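December, ten past eleven at night

Too wound up to sleep, so I'm writing. I spent the whole afternoon and most of the evening at Sketley with Adjoa, and I've come home convinced that I'll see a machine tidy a floor properly before I retire. I know, I said that about ironing too. But still!

We were on picking up again. It sounds like such a small job, and my two do it (badly) every night before bed, but there's so much in it. Spot the thing, work out which way up it is, get the fingers down either side without shoving it under the skirting, close, lift, don't drop it. Adjoa has logged 446 tries since we began, and 335 of those she counts as good. When I joined we were pleased with one in three. Shazia wants to try it in her own kitchen next, crumbs and cat and all, and I can't wait.

What still beats it is anything spindly. A ball or a mug, lovely. Anything with gaps and bits sticking out and it dithers, goes in, backs off, goes in from the other side. I could watch that for hours, it looks so much like someone thinking. Adjoa says it's only a bad guess followed by another bad guess, but then so is me looking for my keys. 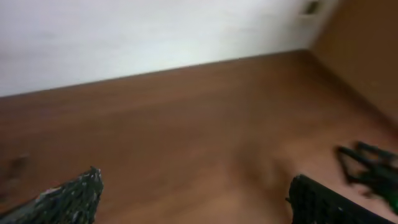
Fingers open over the brown floor, dark green thing off to the right.

Printed that one and stuck it in here because I like how close to the ground you feel.

Shop floors are further along, I think. Prondthorpe have got theirs putting 200 boxes a shift on the shelves, and boxes are kind, they've all got flat sides. Homes are the hard bit. Nobody's hall looks the same two days running, mine least of all.

Must ask Shazia about the spare pads, and take the thick socks next time, that floor is freezing. Bus at 13 minutes past, not quarter past. Bed.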